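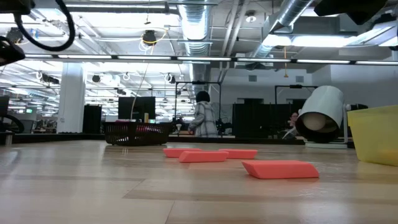

2. Work practice rules: where we stand in July

The second stage of the Remen grant pays for a set of house rules for people who share a floor with robot arms. You asked for rules that staff would follow. We began by asking for rules that staff would read, and this took up most of the spring.

The first draft, adapted from the binder at our Diltstead site, ran to 50 pages. It had a glossary. It had a glossary entry for "glossary." Obinna Haruna cut it to 2 pages, and those are now in trial use at the block-handling tables.

What the short version says:

Before a run, the operator says out loud that the arm is going live and waits for a reply. A grunt counts. Headphones do not.

Only the items on the task sheet go in the middle of the table. For the current task that means the coral foam blocks. Baskets and bins stay toward the edges.

People may walk or work behind the table, but they don't reach across it until the operator calls a stop.

Any stop gets one line in the log, including the embarrassing ones.

The last rule has caused the most trouble. In the first weeks the log suggested a workplace of saintly calm. Then we removed the box marked "person responsible," and entries picked up at once. We now have some 200 lines to work with, many of them legible.

Still open:

The wording on who may restart an arm after a stop. Kowalczyk's safety reviewer wants the person who pressed the button. Our operators want whoever is nearest. We expect to lose this one, and probably should.

Cable checks. The Surkico checklist we borrowed assumes cables run along the floor. Ours loop down from overhead, so that section is being rewritten by someone tall.

Spending is on plan, apart from laminating, which has developed its own momentum. We request no change to the budget. We would like your comments on the restart rule before the next review, and the Diltstead team would like its binder back.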